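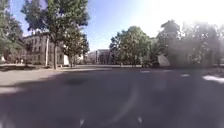
The roadway at Dustby Plaza, with street trees along the sidewalk.

DUSTBY PLAZA TO GAIN 28 NEW STREET TREES AND WIDER CROSSINGS

Planting begins in November, with road markings to follow

DUSTBY - Walkers, shoppers and anyone who has ever waited for a bus in full sun will have more shade to look forward to. Neighborhood group Nomside and landscape firm Grarnura will plant 28 trees around Dustby Plaza, starting in November, and the road markings between the plaza and the sidewalk will be repainted once the planting crews are finished.

The plan grew out of a summer survey that drew 1,180 replies. Residents were asked what they would change first about the plaza, and 744 of them picked shade.

"We were thrilled by how many people wrote back, and by how much they wrote," said Rafferty Strickland, project lead at Nomside. "People told us which side of the street they walk on at noon and which side they take in the evening. One woman sent a hand-drawn map of every shady spot between her front door and the pharmacy. We used it!"

The trees already growing by the road will stay. New ones will go into the gaps along the pale paving, with larger soil pits dug under the sidewalk so the roots have room to spread. Grarnura has chosen a mix of leafy deciduous trees that cast good shade in summer and let the light through in winter.

"A young tree in a small hole never really gets going," said Bảo Tôn, who drew up the planting plan for Grarnura. "Most of our budget is going below the pavement, and I'm very happy about that. Come back in a few years and look up."

Paving contractor Zeleke will handle the sidewalk work and the new markings. The crossings will be wider than the current ones, and the curb will be lowered at each end for strollers and wheelchairs. One lane will remain open throughout, and work will stop by 4 p.m. each day. Shops will keep their usual entrances.

Nomside is also looking for 100 households to sign up for the watering rota, which runs through the first two summers. Each household looks after one tree for a few weeks at a time - hoses and buckets are provided. Sign-up sheets are at the Nomside office and the Dustby library desk.

Planting plans are on display at both locations.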